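Budgeting for Hand-Held Grippers: Notes for the Coming Year

11 January 2019

Print this post | E-mail this post

The equipment plan for the Ollimcombe workshop was closed in December. It allows $2502 for hand-held grippers, including $720 for spare fingers and mesh pads. Pads were entered as a separate line this year, as they are ordered more often than any other part.
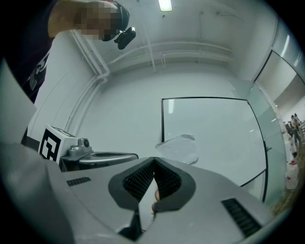 Gripper with mesh finger pads; marker block behind.

Quotations were requested from Tratard and Premton. Premton asks for a minimum order of $500, and Tratard adds $55 for delivery. I have recommended Tratard, subject to a written price for replacement housings. Printed markers will be charged to general supplies.

Recent posts
Leasing or Buying: The Gosling Quotation
Setting Aside Funds for Repairs
Shelf Space at Ollimcombe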